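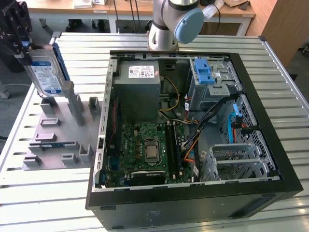

Workshop and Shop Safety Check – with my comments
Nondus Repairs, Vadovness
Checked by: Liesbeth Maes
Date: 05/06/2023

Same sheet as last time, so OK means OK, ACTION means somebody has to do something, and N/A means we haven't got one. I've put comments under each line because the boxes on the form are tiny and I can never fit anything in them. If I've got something wrong, write on the paper copy by the kettle and I'll change it.

1. WAYS IN AND OUT

1.1 Front door opens fully and the lock turns freely – OK
The mat was rucked up again so I've turned it round. Much better the other way, the bevelled edge now faces the street.

1.2 Back door clear, inside and out – ACTION
Inside is fine. Outside we've got flattened cardboard leaning on the wall and it has slid halfway across the step. It needs to go in the bin store on the day it arrives, please, even if it's raining.

1.3 Exit signs lit – OK
The one over the back door flickered when I first pressed the test button, then settled down. I pressed it a few more times and it behaved. I'll look again next month.

1.4 Passage to the stockroom – OK
So much nicer since the old shelving went! You can carry a box through without turning sideways.

2. FIRE

2.1 Extinguishers in place, pins in, needles in the green – OK
The service tags run until September. I've already rung Degefa about the visit and they'll ring back with a day.

2.2 Smoke alarms tested – OK
Every one of them went off, and so did next door's dog. Sorry to the lady waiting at the counter, I did shout a warning but I don't think it carried.

2.3 Call point not blocked – ACTION
The coat stand has crept in front of it. I've moved it back beside the noticeboard and put a bit of tape on the floor, and I'd like it to stay behind the tape.

2.4 Everybody knows where we meet outside – ACTION
I asked round and got two different answers, the lamp post and the bus shelter. It's the bus shelter. We'll do a proper drill before the school holidays.

3. ELECTRICS

3.1 Sockets and switches, no cracks or scorching – OK
The double socket under the counter has a loose faceplate screw. I tightened it with the power off at the board and it feels solid now.

3.2 Extension leads – ACTION
Found one lead plugged into another behind the printer. I know, I know, the printer moved and the wall didn't. I've ordered a longer Sukix one so we can have a single lead run along the skirting. Until it comes, please don't add anything to that strip, and that includes the fan.

3.3 Portable appliances labelled and in date – OK
The list goes up to item 131 now and the label printer has nearly run out of tape. The toaster has a label but I can't read it, so that wants doing again.

3.4 Fuse board cupboard – OK
Nothing stored in it (hooray). Meter reading taken while I was there: 2,729.

3.5 Customers' machines on the bench – OK
Usual rule, plug out at the wall before a side panel comes off, and the mains lead goes away from the bench altogether. Leave the power supply box shut. We don't open those here, we swap them.

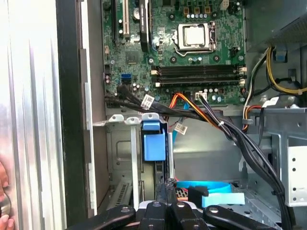
Motherboard with the side panel removed. The processor socket has its metal cover plate and a lever on the right.

4. BENCHES, TOOLS AND STORAGE

4.1 Bench tops sound and level – OK
No wobble anywhere. I leaned on all the corners like a fool and nothing shifted.

4.2 Sharp edges – ACTION
Case panels and brackets can give you a nasty nick, and the plasters in the drawer tell their own story. Gloves for lifting panels, please. The medium ones have all gone, so I'll order more medium and fewer of the giant ones that only fit Liesbeth-sized oven-mitt hands. (I'm allowed to say that, they're my hands.)

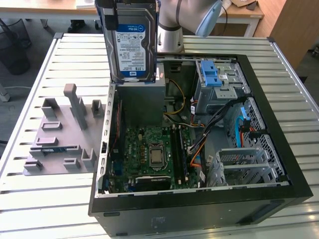

Desktop tower on its side on the slatted bench, side panel off.

4.3 Hand tools – OK
One screwdriver handle had split so it's in the bin. The good long-nosed pliers have come home at last.

4.4 Soldering station – OK
Stand is firm, sponge replaced, extractor pulls well enough to hold a tissue. Filter looks a bit grey but it's inside its time.

4.5 Stockroom shelves – ACTION
Heavy things are on the top shelf again. Old monitors and boxes of paper go on the bottom two, cables and empty packaging can go up high. I've moved what I could manage alone and left the rest for when there are two of us.

4.6 Steps – OK
Feet are all on and the hinge locks. Three treads, no cracks, and somebody has cleaned the paint off, thank you whoever you are!

5. FLOORS, WATER AND THE KITCHEN CORNER

5.1 Slips and trips – ACTION
The vinyl by the sink is lifting at one end. It's only a finger's width but it catches your toe just when you're carrying tea. I've stuck it down with tape for now and the landlord has been told.

5.2 Under the sink – OK
Dry when I ran my hand round the pipes. Bleach and washing-up liquid are both in there with their lids on.

5.3 Kettle and microwave – OK
Kettle descaled. The microwave door shuts with a proper click. Whoever had soup, please come and meet the cloth.

5.4 Fridge – ACTION
Too warm at the back of the top shelf and I suspect the seal. I've wiped it down, and we'll try a thermometer in it for a week before we spend anything.

6. FIRST AID AND PAPERWORK

6.1 First aid box – ACTION
Short of plasters (see 4.2) and the eye wash is getting close to its date. I've added both to the order.

6.2 Accident book – OK
One entry since last time, a bumped head on the stockroom door frame. The foam strip is up now and I've tested it with my own forehead, by accident.

6.3 Insurance certificate on the wall – ACTION
It's on the wall, but it's last year's. The new one is in the blue folder and only needs swapping over. We've also got to ring and say if the stock in the back ever goes over the limit, and a couple of the newer machines are worth more than 1,000 each, so I'd like to go through the figures with somebody who enjoys that kind of thing.

STILL TO DO
Cardboard to bin store – whoever is on the late shift
Fit new lead behind printer – me, when it arrives
Gloves, plasters, eye wash, label tape – ordered by me
Heavy boxes down – two people, Thursday if the van is out early
Chase landlord about the vinyl – me
Swap certificate – anyone with a drawing pin

Signed: L. Maes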